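Section 4. Setting Up the Polling Room

By now you should have your key to the hall, your sealed supply case and the printed voter list for your precinct, and if you're missing any of the three, please go back to Section 3 before you do anything else. The steps below cover the evening before and the first hour of the morning. They look like a lot on paper, but most teams in Mernach get through them comfortably, and you'll have your partner with you the whole way.

1. Open the main doors and walk the route a voter will take, from the parking lot to the check-in table and on to the ballot box. Move anything a wheelchair or a stroller might catch on.

2. Set up the check-in table facing the door. Put the voter list on it, split in two at the letter M, so that two lines can form if the morning gets busy.

3. Stand the voting booths along the far wall with their open sides turned away from the windows. Leave enough space between them for a person to pass without looking over anyone's shoulder.

Note: The Durberg hall has a side door that swings inward. Keep the last booth well clear of it.

4. Count your blank ballots together, out loud, in packs. A standard precinct receives 1,000. Write the total on Form 2 and have both team members sign.

Caution: Don't break the seal on a second pack until the first one is used up. A loose pack is very hard to account for at closing time.

5. Post the sample ballot and the voter rights sheet at eye level, one by the entrance and one near the booths. Please use the tape in the case, as the hall's paint comes off easily.
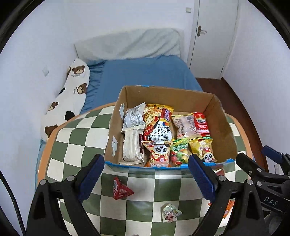

Melati Chin wrote to us after the last primary that her team had lost most of the first hour to the ballot count, and she asked that we tell people to do it the evening before, lock the case, and simply check the seal number in the morning. We've taken her advice, and step 4 now belongs to the evening.

6. At opening time, show the empty ballot box to the first voter in line, then lock it and record the seal number.

Note: Observers may watch steps 4 and 6 from any spot where they don't block the table. They may not handle ballots, but do greet them kindly and point out a chair.

If your count in step 4 is off, even by a single ballot, call the Ikonen Street office before the doors open and ask for Hilkka Ojala.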